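# Cómo leer el estado de flujos de efectivo antes de comprar una acción

La cuenta de resultados se lleva casi toda la atención cuando una empresa publica cifras, y el estado de flujos de efectivo suele quedar para el final. En esta guía lo leemos en el orden que usamos en el taller de los miércoles. Hace falta el informe anual de la empresa, el del año anterior y una hoja de cálculo. La primera vez lleva una tarde; con práctica, 60 minutos bastan.

Para los ejemplos usamos Fagundes, fabricante de envases, y Ornidham, distribuidora de material eléctrico. Todas las cifras van en millones de euros.

## Antes de empezar

Busque las cuentas consolidadas, no las individuales de la matriz. En muchos informes aparecen las dos y los nombres de las tablas son idénticos. Compruebe también la unidad: miles o millones. Cremilda Conceição, que revisó el borrador de esta página, pidió que el aviso fuera en la primera sección, y ahí queda.

El estado tiene tres bloques:

- **Actividades de explotación:** lo que entra y sale por el negocio corriente.
- **Actividades de inversión:** maquinaria, edificios, compras y ventas de participaciones.
- **Actividades de financiación:** deuda, ampliaciones de capital, dividendos y recompras.

La suma de los tres, más el efecto del tipo de cambio, debe coincidir con la variación de la tesorería en el balance. Si no coincide, mire si el descubierto bancario se resta de la tesorería en uno de los dos documentos.

## Paso 1. Copie las partidas en la hoja

Una columna por ejercicio, el más antiguo a la izquierda. Con dos informes se obtienen tres años, porque cada uno incluye el comparativo del ejercicio anterior. Anote las entradas en positivo y las salidas en negativo, tal como figuran en el original.

Si el comparativo del informe nuevo no coincide con la cifra que se publicó en su día, la empresa ha reexpresado las cuentas. Use la cifra nueva y busque la explicación en las notas, normalmente en la de bases de presentación.

## Paso 2. Compare el beneficio con la caja de explotación

Divida el flujo de explotación entre el beneficio neto. En Fagundes el beneficio del último año fue de 115 y el flujo de explotación, de 175, con lo que el cociente es 1,52. Es normal que supere la unidad en una fábrica, por la amortización, que reduce el beneficio y no supone salida de dinero ese año.

Un cociente por debajo de 1 durante un solo ejercicio dice poco. Si se repite tres años seguidos, hay que averiguar dónde se queda el dinero. En Ornidham se quedaba en los clientes: las ventas subían, pero los cobros pendientes subían más deprisa.

## Paso 3. Separe el capital circulante

Dentro del bloque de explotación hay un apartado llamado «cambios en el capital corriente» o similar. Contiene tres líneas que interesan:

1. Existencias
2. Deudores comerciales
3. Acreedores comerciales

Un aumento de existencias o de deudores resta caja. Un aumento de acreedores la suma, aunque solo aplaza el pago. Si el flujo de explotación mejora de golpe y casi toda la mejora viene de acreedores, conviene calcularlo otra vez sin ese apartado y quedarse con las dos versiones en la hoja.

Las empresas que venden facturas a un banco (factoring sin recurso) muestran menos deudores de los que tendrían de otro modo. El importe suele estar en la nota de instrumentos financieros. Apúntelo en una fila aparte.

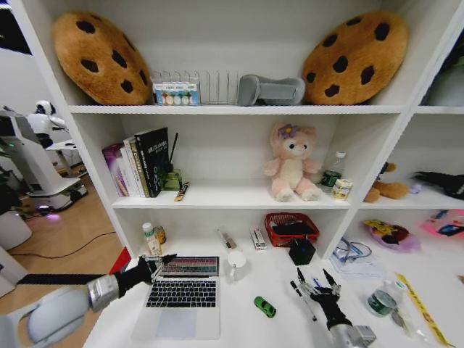
## Paso 4. Calcule el flujo de caja libre

Reste al flujo de explotación los pagos por inmovilizado material e intangible. En Fagundes:

| Partida | Importe |
|---|---|
| Flujo de explotación | 175 |
| Pagos por inmovilizado | −115 |
| Flujo de caja libre | 60 |

No incluya las compras de otras empresas en esta resta. Van en una línea distinta y se miran por separado. Tampoco sume las ventas de edificios, que son ingresos que no se repiten.

En las empresas con muchos locales alquilados, los pagos por arrendamiento aparecen en financiación desde que se aplica la NIIF 16. Nosotros los restamos también. Wolfram Frerichs prefiere no hacerlo y mirar la deuda con los arrendamientos incluidos; las dos formas valen si se aplica la misma a todas las empresas que se comparan.

## Paso 5. Mire quién paga el dividendo

Divida el flujo de caja libre entre los dividendos pagados. Fagundes repartió 30, así que la cobertura es de 2 veces. Por debajo de 1, la diferencia sale de la tesorería acumulada o de deuda nueva. Compruebe cuál de las dos en el bloque de financiación.

Ojo con el dividendo en acciones. La cifra por acción que anuncia la empresa puede no coincidir con el efectivo que ha salido. Para este cálculo cuenta solo el efectivo.

## Paso 6. Compare con el precio

Divida el flujo de caja libre entre la capitalización bursátil. Con una capitalización de 400 y un flujo de 60, la rentabilidad es del 15 %. Es una cifra alta, y antes de alegrarse hay que volver al paso 3 y repetir el cálculo con la media de los tres años.

## Errores frecuentes

- Mezclar trimestres acumulados con trimestres sueltos. El informe de septiembre suele traer nueve meses.
- Aplicar este método a bancos y aseguradoras. Su estado de flujos no se lee así.
- Olvidar los intereses. Según la empresa, figuran en explotación o en financiación.

La plantilla de la hoja la preparó Rosaura Cabrera y tiene ya las filas en este orden. Si encuentra una fórmula rota, indique la celda y el ejercicio al escribirnos.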